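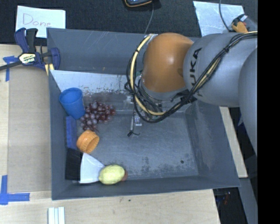
Coming off sleeping tablets: your questions

Can I just stop taking them?
Please don't, at least not before you've talked to your GP or pharmacist. If you've been on them for more than a few weeks, stopping overnight can bring on shakiness, sweating and some truly rotten nights. A slow reduction is much kinder to you, and we're always happy to help you plan one.

I only take one at night. Can I really be dependent?
Yes, you can, and it's nothing to be ashamed of! Plenty of people who come to the Larnness clinic have never gone over the dose on the packet – their bodies have simply got used to it.

Will my sleep come back?
For most people it does, though it may be patchy for a while. Our sleep group at Cenville runs for 40 minutes each week, and you're welcome to bring somebody along.

Can I have a glass of wine in the meantime?
We'd ask you not to. Alcohol and sleeping tablets together can slow your breathing, even in small amounts.

How do I book?
Ring the front desk on extension 312, or pop in before 3 in the afternoon.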